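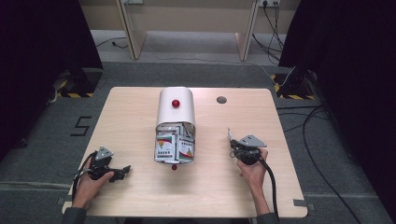
图 8-1 双手各持一只夹爪，台面中央为装有小包装的白色分发盒

# 第8章 岗位上的自动化：任务、人员与班组

## 本章内容

前几章讨论了机器人的结构、感知和控制，讨论时大多假定设备已经装好，工件已经到位，周围没有别人。本章把设备放回车间和库房，看它进入一个正在运转的班组之后，班组里的人要做哪些新的事，不再做哪些旧的事，工时、工资和责任又怎样随之改写。

学习本章需要第3章关于末端执行器的知识，以及第6章关于示教与模仿学习的知识。没有学过第6章的读者，可以先读本章8.2节，其中对手持示教作了简要回顾。涉及劳动定额的部分只用到四则运算。

本章反复使用同一个案例，即Oslow配送中心的拣包自动化项目。配送中心由Plendness公司经营，主要处理小件日用品的拆零和补货。设备集成由Vikton承担，示教数据的采集和整理由Simanjuntak工作室承担。项目启动时，配送中心拆零区在册员工99人，分早晚两班，使用40个作业台。后面各节的计算都以这组数字为基础，不再逐一说明。

## 8.1 从岗位到任务

讨论自动化对人的影响，首先要确定讨论的单位。日常说法常以岗位为单位，例如“拣包员会不会被取代”。这种问法很难回答，原因在于一个岗位包含许多性质不同的任务，而设备一次只接手其中的一部分。

以Oslow拆零区的拣包员为例。岗位说明书上只有一句话：按单拣取小包装商品，放入周转箱。跟班观察得到的任务清单要长得多：

- 核对屏幕上的订单行和货位；
- 从分发盒中取出一件商品，必要时把互相压住的包装分开；
- 检查包装有无破损，破损件另放；
- 把商品放入周转箱，并使条码朝向便于扫描的一侧；
- 分发盒将空时叫补货，补货员不在时自己补；
- 带新来的同事；
- 交班时口头说明哪几种商品今天不好拿。

清单中的第二项占用时间最多，也最容易被外人看见，所以项目立项时选中的就是它。其余各项在立项文件里合并成一行，写作“辅助作业”。这种写法在同类文件中很普遍，后果也很相似：取件被自动化以后，辅助作业仍然要有人做，但定额里已经没有它的位置。

### 8.1.1 任务分解的步骤

任务分解一般从跟班观察开始。观察者在作业台旁停留完整的一个班次，即8小时，中间随工人一起休息。只看高峰时段会漏掉补货和交班，只看空闲时段则会高估工人分拣破损件的耐心。观察记录按动作发生的顺序写，先不归类。

第二步是归类。归类时应请做这份工作的人参加。Oslow的观察者最初把“敲一下分发盒”记为无效动作，归入浪费。拣包员看到记录后指出，包装受潮时会粘在一起，敲一下可以让下面的一件松开，少敲一下，后面就要用指甲去抠。这个动作于是改归取件任务，并进入了示教规范。

第三步是给每项任务标注三种信息：做这件事需要看什么，需要碰什么，做错了由谁发现。前两种信息决定技术难度，第三种信息决定组织难度。取件做错了，当场就能发现；条码方向放错了，要到下游扫描工位才能发现，而那里是另一个班组。凡是错误在别处暴露的任务，自动化以前都应当先把上下游的人叫到一起，商定由谁返工，返工的时间记在谁的账上。

### 8.1.2 看起来简单的任务

取一件小包装，对成年人来说用不着学。对夹爪来说，这件事包含一系列判断：从哪个方向接近，夹在包装的什么部位，夹多紧，抽出的途中碰到阻力时是继续用力还是退回重来。软包装和硬纸盒的答案不一样，堆放整齐和互相倾斜的答案也不一样。

工人做这些判断时并不自觉，因而也很难讲清楚。访谈中问“您怎么决定从哪里下手”，得到的回答多半是“看着来”。这类能做而不易言说的知识，在文献中常称为默会知识。手持示教之所以在近年得到较多使用，一个原因就是它不要求工人把知识讲出来，只要求他们用夹爪再做一遍。

代价在于，工人要放下自己的手，换用一件比手笨得多的工具。手指有触觉，能够滚动和捻开物体，平行开合的夹爪都做不到。因此示教并不等于把原来的活照样干给机器看。示教者要重新学习这件工作，学会以后，他掌握的已经是另一种技能。8.2节讨论这种技能。

## 8.2 示教者的工作

手持示教的基本做法，是由操作者双手各握一只夹爪，在作业台前完成规定任务，同时记录夹爪的位姿、开合量和图像。记录经过筛选后用于训练控制策略。第6章已经介绍了数据的格式和训练方法，本节只讨论干这个活的人。

### 8.2.1 一个班次的安排

Oslow项目从拣包员中征集示教者，自愿报名，每期不脱离原班组。示教者上午示教，下午回到作业台，隔日轮换。Vikton给出的目标是每名示教者每个示教日完成300条有效记录。

300这个数字是怎样来的，值得说明。它由训练所需的总量除以工期和人数得出，计算过程中没有出现人。第一周的结果表明，目标可以完成，但做到后半程，重复拍摄的比例明显上升，示教者普遍反映前臂发酸。夹爪的重量并不大，问题出在姿势：为了让夹爪保持朝向，手腕长时间停在一个不自然的角度，线缆又从手边垂下去，每次转腕都要多带一点力。

改进措施有两条。一条是把300条改为上限，超过不计奖励；另一条是在两段示教之间插入筛选工作，让示教者坐下来看自己刚才的记录，把不合格的标出来。第二条措施原本只为休息，实行以后还带来一个结果：示教者开始知道什么样的记录会被退回，动作逐渐统一，退回的数量也降了下来。

### 8.2.2 什么是一条好记录

对新示教者来说，最不习惯的一点是不能太快。熟练的拣包员动作连贯，取件和转身同时进行，目光已经落在下一个货位上。这样的记录信息过密，夹爪的接近、夹持和抽出混在一起，难以学习。示教规范要求接近阶段放慢，夹住以后稍停，再沿出口方向平稳抽出。

与速度相比，失误的处理更容易引起争论。早期规范要求，凡夹空或滑脱的记录一律作废重来。这样得到的数据很干净，但策略上线后一旦夹空就不知如何是好，因为它从未见过夹空之后该做什么。后来的规范允许保留失误，只要示教者随后自行纠正，并在筛选时加上标记。

规范的改动对人也有影响。旧规范下，失误意味着白干，示教者因此倾向于选择容易的摆放方式。新规范下，难做的摆放也值得一试。几名示教者主动提出增加包装歪斜和部分露出的情形，因为这正是他们平时最常遇到的。

### 8.2.3 双手的分工

单手取件是常态，双手配合则多见于出口较窄或包装较大的情形。一只夹爪夹住包装，另一只在旁边等候，需要时扶住盒体或接过物品。等候的那只手看上去没有做事，实际上承担了预备任务，它停在什么位置，会影响后面的动作是否顺畅。

双手示教时常见的毛病是两只夹爪抢位。人的两只手很少相撞，换成夹爪后，手的外缘多出一截，操作者对这一截没有感觉，要经过练习才能把它算进自己的身体里。有经验的示教者建议先不放商品，空手练习交接，等到不用看夹爪也知道它在哪里时再开始记录。

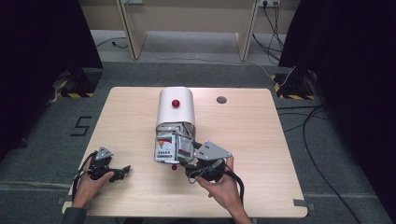
有人在项目座谈会上提出了不同看法，认为把这叫作技能未免抬得太高。按照他的说法，示教做得再熟，换一家公司也没有人认，几个月后数据够了，这门手艺就没有用了；公司要是真把它当技能，就应该写进岗位等级，而不应该只发一笔补贴。

这个意见触及一个实际问题。示教者的劳动成果是数据，数据一经采集便可以反复使用，而报酬通常按采集的时间一次付清。从工人的角度看，他教得越好，后面需要他的时间就越短。Plendness最初的办法是按示教日发放补贴，标准与夜班补贴相同。座谈会以后，经过协商，公司增设了“示教与复核”这一岗位等级，完成规定时数并通过考核的人可以申请，工资随等级调整，不因采集结束而取消。

这一安排是否足够，各方的评价并不一致。本书在此提出两点供读者参考。第一，等级的设立使示教经验可以写进个人档案，将来在内部调岗时能够计算年资。第二，等级的名称里有“复核”二字，意味着公司预计采集结束后仍有持续的人工工作。后一点在8.3节中会看得更清楚。

### 8.2.4 知情与同意

示教记录中包含图像，有时也会录到操作者的手和衣袖，以及作业台周围的环境。操作者应当在开始之前知道记录什么，保存多久，由谁使用，能否用于别的项目。Oslow项目的第一版同意书由集成方起草，篇幅很长，拣包员签字时大多没有读完。第二版由Simanjuntak工作室改写，只有一页，用问答体，并写明示教者可以要求删除自己某一天的全部记录，不必说明理由。

同意书还应当说明记录不作什么用途。示教数据里有时间戳，很容易用来比较谁快谁慢。如果示教者相信这些数据会影响绩效考核，他的动作就会变快，记录的质量反而下降。在这件事上，保护工人和保证数据质量的要求是一致的。项目组与班组约定，时间戳在交付训练之前改为相对时间，个人编号与人事系统脱钩。

## 8.3 设备上线之后

Oslow的第一批自动取件台于四月投入试运行，与人工作业台并列排放。试运行期间不减人，定额也不变，目的是观察两种作业台如何共处。以下几点是试运行报告中反复出现的现象。

### 8.3.1 剩下的活变难了

自动取件台处理摆放规整的商品比较稳定，遇到包装粘连、变形或卡在出口的情形时，则把任务退给人工。从统计上看，退回的只是一小部分。从接手的人看，他这一天遇到的几乎全是难做的件。

过去，拣包员手里容易的件和难做的件交替出现，容易的件起到了缓冲作用。自动化拿走了缓冲，留下的工作密度更高，单位时间的件数却更低。如果仍按件数考核，同一个人付出的力气更多，得分反而更少。这种现象在呼叫中心和放射科的自动化研究中也有记载，不限于体力劳动。

对策是修改计量单位。Oslow采用的办法是给退回件设系数，系数由班组和工艺部门一起测定，每季度复核一次。系数的测定过程颇有争执，工艺部门主张用平均时间，班组主张用较慢一侧的时间，理由是退回件的时间分布很不均匀，用平均数等于让运气差的人吃亏。最后采用的是分档系数，粘连一档，变形一档，卡住又一档，由接手人自己在屏幕上选择，抽查核对。

### 8.3.2 等待与照看

设备运行正常时，照看它的人似乎无事可做。管理者很自然地想到让一个人照看更多台设备，或者在照看的同时安排别的工作。两种做法都需要谨慎。

照看是一种需要保持注意力的工作。人在长时间没有事件的情况下，注意力会下降，等到真正出现故障时，反应比一直在操作的人慢。若同时安排别的工作，他又会在两边之间来回切换，每次切换都要重新弄清设备处于什么状态。试运行中有一段时间，照看人员兼做贴标，结果夹爪停在台面上方等待确认，等了很久才有人过来。
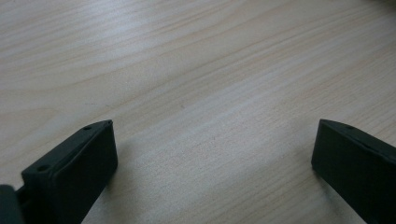 改进的重点放在状态的可见性上。夹爪张开停住可能有好几种含义：正在等待下一件，正在等待人工确认，或者已经进入保护停止。三种状态从外观上很难区分，而照看者应当采取的行动完全不同。在第一种状态下不必理会，在第二种状态下应当到屏幕前处理，在第三种状态下必须先查明原因，不得直接复位。

Vikton后来为每台设备加装了状态灯，并把三种状态的文字提示统一放在屏幕的同一位置。班组提出的要求更加朴素：希望设备停下来时先把夹爪退到一个固定的位置，让人隔着过道看一眼就知道它是主动停的。这一条写入了第二版的控制程序。从设计的角度说，停止姿态属于人机界面的一部分，第3章介绍夹爪时没有谈到，读者可以在此补上。

另一项改动涉及照看的台数。报告没有给出统一的数字，只规定了确定台数的方法：先测量设备请求人工处理的间隔，再测量每次处理的时长，以照看者有足够余地完整处理一次请求为准。余地不足时应减少台数，不能用催促来弥补。

### 8.3.3 交班与口头信息

前面提到，拣包员交班时会口头说明哪些商品不好拿。这项任务没有进入立项文件，上线后很快暴露出来。设备不会告诉下一班今天某种纸盒的封口偏软，而人工作业台的员工因为不再经手这些商品，也说不出来。

班组恢复了交班会，并增加了一个环节，由复核人员列出当班退回最多的商品及其原因。几周以后，这份清单开始被采购部门索取，用来与供应商交涉包装问题。原先散落在个人经验中的信息，因为有了固定的记录，反而传得更远了。不过也应当看到，做记录需要时间，这段时间必须计入工时，否则交班会很快会流于形式。

### 8.3.4 布局的变化

自动取件台对环境的要求比人高。台面的位置要固定，分发盒的朝向要一致，线缆要有走向，地面要有标记，让人知道哪里可以站，哪里不可以。对人来说，作业台挪动几厘米不会有什么影响，对设备来说则可能需要重新标定。

这意味着工人失去了调整自己工位的一部分自由。左撇子的拣包员过去会把分发盒换到另一侧，个子高的人会垫高台面。共用布局确定之后，这些调整都要申请。试运行报告建议，人工作业台保留可调部件，只对自动台实行固定布局，两种台之间用地面标识区分。清洁人员也应当参加布局培训，因为推动作业台最多的正是清洁作业。

线缆的管理容易被忽视。示教区的线缆随夹爪移动，不能全部固定，操作者转身时有绊脚的可能。合理的做法是限定线缆的活动范围，把站立位置放在范围之外，并在每段示教开始前检查一次。运行区的线缆则应全部入槽。两类区域的要求不同，检查表也应分开，不宜合用一张。

## 8.4 责任怎样分配

当设备夹坏一件商品时，由谁负责？在人工作业台，答案比较清楚，损耗按班组统计，不追究个人。设备上线后，可能的责任人多了起来：示教者教了一种过紧的夹法，筛选者放过了这条记录，训练方选择了不合适的参数，集成方没有限制夹持力，照看者没有及时停机。

把责任一路追到示教者是最常见的错误。示教者提供的是动作，并不决定动作如何被学习，也不知道哪几条记录对最后的策略影响较大。要求他对设备的行为负责，等于要求他对自己无法控制的结果负责，其后果是没有人愿意报名示教。Oslow项目的协议规定，示教记录一经筛选通过并签收，相关责任即转由签收方承担。协议的最后一版签订于2022年10月10日，此后的损耗争议均按该版处理。

照看者的责任以另一种方式界定。协议列出照看者有权做的事，包括随时停机、把设备的任务转回人工、拒绝在保护停止原因不明时复位。与之相对应，凡在权限之内作出的停机决定，不计入个人考核，即使事后查明设备并无故障。设立这一条的理由很实际：如果停错一次要受罚，人就会等到非常确定时才停，而到那时往往已经晚了。

## 8.5 本章其余部分的安排

8.6节介绍任务分解表的编制方法，给出Oslow拆零区的完整表格，并说明如何从表格推算各项任务的工时。8.7节讨论退回件系数的测定，重点在于抽样时段的选择和分档的依据。8.8节回到示教，讨论示教者的培训课程、轮换周期和身体负荷的评估。8.9节处理协商程序，包括班组代表在哪些环节参加，以及意见不一致时怎样记录。

使用本书的教师可以根据专业方向选讲。面向机械和控制专业的课程，建议保留8.6节和8.8节，两节与第6章的衔接较紧；面向管理专业的课程，可以略去位姿记录的技术细节，把时间留给8.7节和8.9节。学生最好在学习8.6节之前到一个真实的作业现场跟班一次，食堂的打餐窗口、图书馆的还书台都可以，带上空白的任务清单，按动作发生的先后记下来，归类留到课堂上再做。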